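In Defense of the Borrowed Recipe

My grandmother never wrote down how she made her barley soup, and for most of my life I thought this was a charming thing about her. We told the story at every holiday. She cooked by feel, we said, she never owned a measuring cup, you had to stand next to her to learn it, and wasn't that wonderful. Then she died in February, a good many years ago now, and it turned out to be a good deal less wonderful, since the seven of us who had stood next to her at one time or another all remembered a different soup.

My cousin swears there was vinegar. My aunt will not have vinegar mentioned in the house. I remember a handful of something green going in at the very end, and I could not tell you today whether it was dill or celery leaves, though I have tried both and they each taste a little bit like being nine years old.

So I want to say a word for the written recipe, and especially for the kind you copy from somebody else. It gets looked down on. There's a notion going around, and I hear it from people I like very much, that real cooks don't need one. You watch the shows and somebody is always tossing things in without looking. You go to a friend's for dinner and ask how she made the carrots, and she waves a hand and says oh, it's just carrots. I know she means it kindly, that I shouldn't feel it was any trouble. But I go home without the carrots.

I lived for a while in Etercombe, in the downstairs half of a house on a hill, and the upstairs half belonged to a retired piano tuner named Teemu Lappalainen. He baked on weekends, and he was the first person I ever knew who gave a recipe away the way you'd give someone a ride to the station, all the way to the door. When I admired his rye loaf he didn't wave a hand. He came down that same evening with two sheets of paper, both sides covered, and sat with me while I read them in case I had questions. I had many questions. He had thought of most of them already and put the answers in the margins.

Those sheets told me which pan, and what to do if I didn't have that pan. They told me the dough would look wrong on the first night and that I should go to bed anyway. There was a line near the bottom that said, "If the phone rings during this part, let it ring," and I have followed that instruction faithfully ever since, even for recipes that aren't his. 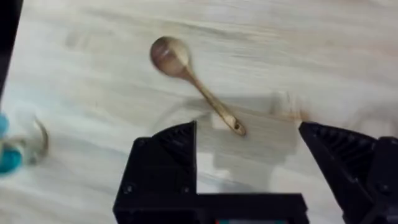 7 min read

I think what moved me about it, and still does when I take those pages out, is how much attention it takes to write down something you already know how to do. Try it sometime with anything at all. Try explaining how you make your coffee to a person who has never been in your kitchen. You'll find yourself stopping every few words. How full is full? When you say you wait a minute, do you wait a minute, or do you wait until you've found your glasses? You have to go and watch yourself do it, and I did that once with a plain pot of rice and discovered I had been humming the same song all the way through for years and taking the lid off when I got to the end of it. I wrote that down too. My nephew, who has the recipe now, tells me he's had to learn the song.

Now, there is another side to this and I want to be fair to it. My friend who makes the carrots says that a written recipe turns people timid. They stand there with a perfectly good onion, she says, and won't use it because the page asks for a shallot. And I've been that person! I once drove 14 miles for a jar of caraway seeds that nobody at the table would have missed. A page can boss you around if you let it, particularly when you're young or tired or cooking for somebody whose good opinion you'd like to have.

But I don't think the cure is to have no page. The timid cook gets brave by making the thing as written until she's a little bored with it, and then one evening there's no shallot in the house and it's raining and in goes the onion. You need something to depart from. I've changed Teemu's bread in 3 places over the years, and I know exactly which places, because I can lay my version next to his and look. With my grandmother's soup I can't even say what I've changed. I may be making it just as she did, or I may have wandered off down the road into another soup altogether – and there's no one left who could call me back.

There's a church cookbook on my shelf that I bought for a dollar at a yard sale, with a comb binding that has lost several of its teeth. I don't know any of the women in it. One of them gives a recipe for a lemon cake and adds, in parentheses, "(my sister's, she makes it better)." Another has contributed a bean salad and signs it with her full married name and her telephone number, I suppose so you could call her if the beans gave you trouble. I've never called. I do like having the number. I make the lemon cake every spring, and I always wonder about the sister, and whether she minded.

A recipe that's been passed along picks up this sort of thing, like a coat that's had other people's mittens in the pockets. I worry sometimes that we'll lose it. It's so easy now to look up a lemon cake, any lemon cake, and get one that works, and I do that as often as anybody. Those are good cakes. They just don't have a sister in them.

So here is what I'd ask of you, if you've stayed with me this long, and thank you if you have. Pick the dish that people ask you about. It needn't be fancy, and it may well be the one you're a tiny bit embarrassed by, with the canned soup in it. Make it once with a pencil on the counter. Put down the brand if the brand matters and the burner if the burner matters, and put down what it looks like when you start to worry. Then make a copy and give it to someone younger than you are, and don't wave your hand when they ask about the vinegar.

I've started on the barley soup myself. I've written "dill or celery leaves" and left a space.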